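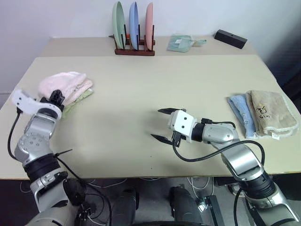 La celda de dos brazos de Trodedis, con las toallas dobladas sobre la mesa.

Confieso que yo iba a Trodedis a ver doblar toallas y me pasé casi toda la mañana mirando cables. Y tan contenta, oye. Llevo años escribiendo de máquinas y nunca me había parado a pensar en la cantidad de cosas que hay que dejar a punto para que un brazo mecánico agarre un trozo de tela sin hacer el ridículo.

La celda la cuida Bimla Agarwal, que me recibió con una llave Allen en la mano y muy poca paciencia para las presentaciones. Lo primero, me explicó, es el cable. Cada brazo lleva uno negro por fuera, desde la muñeca hacia abajo, y tiene que hacer una curva amplia. Si queda corto, tira del conector cuando la muñeca gira; si queda largo, acaba barriendo la mesa y se lleva por delante lo que pille. Bimla mueve el brazo a mano hasta el final de su recorrido, mira, suelta la brida, da un dedo más de cable y vuelve a mirar. Así con los dos. En diciembre se saltó este paso con el izquierdo – tenía prisa, me dijo – y perdió una tarde entera buscando un fallo de comunicación que era un conector medio salido.

Después vienen los dedos. Yo creía que una pinza era una pinza, pero resulta que aquí se juega casi todo. Las dos puntas tienen que encontrarse a la misma altura, y para comprobarlo Bimla cierra la pinza sobre una tira de papel y tira de ella despacito. Si sale sin esfuerzo, toca aflojar los tornillos, recolocar y apretar otra vez. Con una caja de cartón te da bastante igual. Con un tejido de pelo largo no, que se aplasta, se escurre y te engaña: parece que lo tienes bien cogido y solo llevas la pelusa.
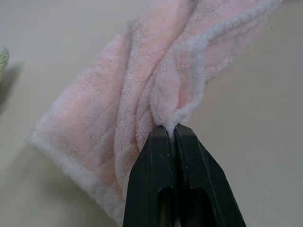 Por eso hay una libreta colgada junto a la puerta (¡de papel, qué alegría!) donde se apuntan los ciclos. Cada 100 cierres, un vistazo a las puntas. Cada 500, fuera los dedos, cepillo seco, limpieza de la ranura y vuelta a montar. El día de mi visita el contador iba por 2,390 y en el margen alguien había escrito «pelusa otra vez» con tres subrayados.

La fuerza de cierre se ajusta al final, siempre con tela de verdad. Bimla empieza por abajo y sube poquito a poco, levantando una esquina cada vez, hasta que el pliegue aguanta el tirón. En esto tardó unos 12 minutos por brazo, y me pareció rapidísimo hasta que me contó que en Gullmont lo hacen con una tabla y ni se sientan. A ella la tabla no le gusta. Dice que cada toalla es de su padre y de su madre.

Lo más delicado, con diferencia, es que los dos brazos trabajen sobre la misma pieza. Hay que decirle a cada uno dónde está el otro, y un error pequeñito en esa medida lo paga la tela, que se retuerce o se queda corta por un lado.

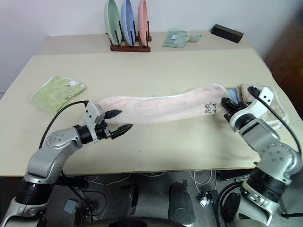

Pankaj Rastogi no lo ve igual, y me lo dijo por teléfono sin rodeos: para él se dedica demasiado tiempo a las pinzas y muy poco a la base, «porque si el soporte tiene holgura, ya puedes afinar los dedos hasta mañana». Él revisa primero los tornillos de abajo, luego la mesa, y solo entonces deja que alguien toque la muñeca.

Se lo trasladé a Bimla, claro. Se encogió de hombros, se agachó debajo de la mesa y apretó los tornillos de la base uno por uno. Encontró uno flojo y lo apuntó en la libreta.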